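The brig that went looking for nutmeg

I have a soft spot for expeditions that went wrong in a boring way. Give me a captain who sailed halfway round the world, missed the island he was after, sold his cargo at a loss and came home with a bad back. The brig Bosham is my favourite of the lot, and I've spent far too many of my weekends with her.

She left in August with 14 men, a hold full of cheap cloth and iron pots, and a chart that somebody should have been ashamed of. The idea was to buy nutmeg and mace from growers directly, skip the middlemen and be back before the money ran out. Two brothers called Paulauskas had put up most of the cash between them. Neither had been to the Indies. One of them, going by his letters, had barely been to the harbour.

I first came across the Bosham in the local history room at Rivwood, where I'd gone to look up something else entirely (my great-grandfather's licence to run a pub, if you must know). The log had been filed with a pile of farm accounts. It has no cover, the first few pages are stained a sort of tea colour and the mate's handwriting leans so hard to the right that you want to prop it up. I read three pages standing at the shelf and then went and moved the car to the all-day parking.

The mate's name was Jurstead, and he was a complainer of real talent. He complains about the biscuit, the pumps, the captain's singing and a goat. The goat gets more ink than the entire passage across the Indian Ocean. When they finally raise land, after a fortnight of baffling winds, he writes one line on the mountain in front of them, then half a page on how the goat has eaten his good stockings.

It was the wrong island, of course. They'd been set well to the south by a current the chart didn't show, and the people who paddled out to meet them had plenty of sago and dried fish and no nutmeg at all. What I love is how the next bit unfolds. The captain stayed for 15 days, trading pots for food and trying to get directions, and Jurstead started writing down words. Water, rope, tomorrow, how much. By the second week he's stopped grumbling and is copying out numbers, with little notes on how to hold your mouth when you say them.

I sent scans of the word list to Lucrezia Melis, who works on the old trading languages of the region and is very patient with amateurs. She rang me back that evening! Most of it was market Malay, she told me, the sort you'd have heard in any port out there, but a handful of the words were local, and he'd heard them well. "He was listening properly," she said. "You can tell from the vowels." I've been proud of him ever since, as if I'd had anything to do with it.

They did get their nutmeg in the end, by the way. They found a trader further north who sold them 170 pounds of it, poorly dried and at a price that made the Paulauskas brothers howl when the accounts came in. A good part went mouldy on the way home. The brig was sold the following spring and the brothers went into roof slates, where I gather they did rather well.

Jurstead kept going to sea. I've found him on two more crew lists, and on the second he's down as mate and interpreter, at slightly better pay.
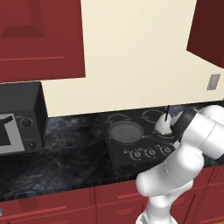

The goat, I'm sorry to say, drops out of the log somewhere past the Cape, and I've read those pages often enough to know there's no clue in them. I'm back at Rivwood next month to go through the last box of farm accounts, in case any more of the mate's papers ended up in there. I'll be parking in the all-day straight off this time.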